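Automation Basics - Unit 4 handout: notes from the open day at Eklund 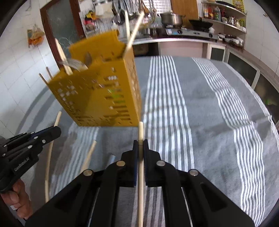

One reader of last term's version wrote in to say the section on hand-held grippers was too short and made it sound like the person is just a stand-in for a motor. Fair. The person decides where to grab, how hard, when to let go. Have rewritten that part, see below.

Visit was Friday, we were in the hall from 10. Read before the seminar, bring questions.

1. What the demo was about
Collecting examples by hand. Person holds the gripper, does an ordinary kitchen job, the gripper carries the camera. No robot arm needed at this stage. Arm comes later, at the Vinar end of the project, and has to cope with whatever the hand did.

2. Thin objects
Chopsticks are a nasty test. Narrow, long, tip easily. Two fingers closing on one stick give you a very small contact area, so padding on the inner faces matters. Ask yourselves: where along the stick would you grab? Near the middle is good for balance, bad for getting it into a holder. Near the top, the bottom end swings.

Perforated holder adds trouble. Stick ends can catch in the holes and slots - one was poking out sideways through the basket wall in our picture, or at least out on the left side of it. Write down how you would tell a program "in the holder" vs "nearly in the holder". Harder than it sounds.

3. Two hands
One tool for the stick, the other for everything else. Timing between the two is the part students skip in there write-ups. Don't.

4. Background
Real kitchens are full of stuff. Stove, pots, jars, striped cloth on the table. Stripes bend in a wide-angle view, keep that in mind if your method likes straight lines.

5. Numbers from the talk
Pundia set: 611 recordings, 26 thrown out after checking. Most common fault was the object leaving the view before release. Sessions capped at 16 minutes, hands get tired - grip gets sloppy well before people notice.

6. For next time
- half a page on section 2, your own grasp point and why
- sketch of a better holder
- look over the Risum worksheet, questions 1 to 4 only, the rest is out of date
- groups stay as they are

Slides from the talk go up when Eklund sends them. Lab shoes agian please.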